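2/9/24 - sort task, Konden branch

Pulled the new gripper timing into the Kocsis planner this morning. Old code sent the close command as soon as the arm reported "at pose", but the pose topic lags by 300 ms so fingers were closing early. Now waits on joint velocity instead. Better, still not great.

Color labels: blue cube in the red bowl gets called red when it's touching red ones. Mask bleeds across the shared edge. Tried eroding the mask by 6 px, helps on the replay set (426 crops, havent checked all by eye).

Log 807 is the one to look at if you want the double-release bug. Planner retries the drop with no check on gripper state. Do NOT merge Horkus changes until thats fixed.

To do
- reset script should read bowl contents before a run starts, right now it assumes they are sorted
- ask Skandmont re: servo firmware, same question as December
- tray region is hardcoded in two places, move to config
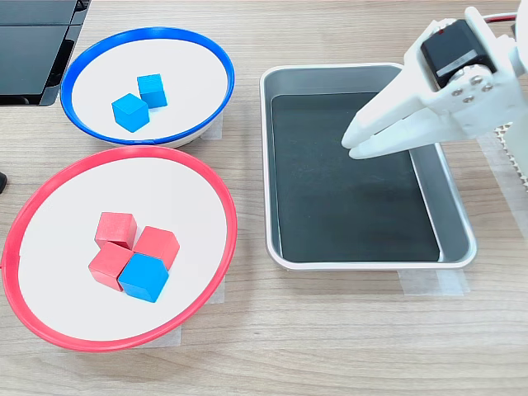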